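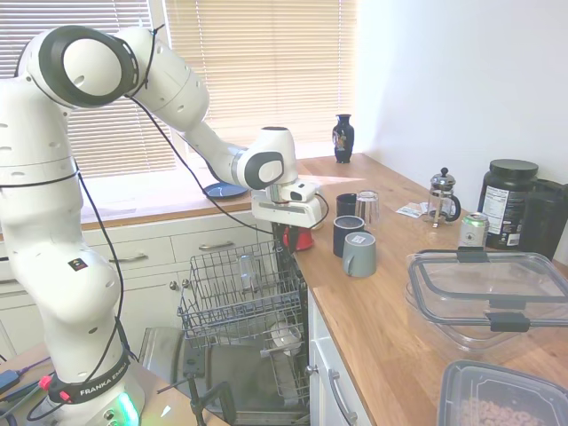 3. Geschirrspüler einräumen

Weiter geht's mit dem Teil, bei dem in unserer Ferienwohnung am meisten schiefläuft (und ja, auch ich hab hier schon Gläser auf dem Gewissen). Der Geschirrspüler sitzt direkt unter der Arbeitsplatte, neben der Holzplatte mit dem Wasserkocher und der French Press.

1. Klappe ganz nach unten öffnen, bis sie von allein liegen bleibt. Bitte nichts Schweres darauf abstellen, die Scharniere sind empfindlich!

2. Essensreste abkratzen, Becher und Gläser im Spülbecken ausleeren. Vorspülen könnt ihr euch sparen, das mache ich selbst auch nie.

3. Den oberen Korb herausziehen. Da kommt alles rein, woraus man trinkt: Gläser, Tassen, die Becher von der Arbeitsplatte. Immer mit der Öffnung nach unten und so, dass sich die Gläser nicht berühren.

4. Den oberen Korb wieder reinschieben und erst dann den unteren herausziehen. Teller und Schüsseln stelle ich schräg nach vorn zwischen die Stäbe, große Sachen an den Rand.

5. Einmal mit der Hand beide Sprüharme drehen. Wenn es klackert, steht irgendwo ein Löffelstiel im Weg.

6. Tab von Virier ins Fach, Deckel zudrücken, Programm 3 wählen. Das dauert ungefähr 49 Minuten und reicht für normales Geschirr völlig.

Hinweis: Die French Press bitte auseinandernehmen, bevor sie in die Maschine geht. Glaskolben nach oben, das Sieb lege ich flach daneben. Kaffeesatz gehört in den Biomüll, sonst sitzt mir wieder das Filtersieb zu.

Hinweis: Blinkt der Code 419, fehlt Salz. Der Beutel von Codside steht unter der Spüle, der Trichter hängt innen an der Schranktür.

Achtung: Nach dem Programmende kommt beim Öffnen ordentlich Dampf raus. Klappe erst einen Spalt aufmachen, kurz warten und dann zuerst den unteren Korb ausräumen, damit es von oben nicht auf die trockenen Teller tropft. Holzbrettchen und die scharfen Messer spüle ich immer von Hand.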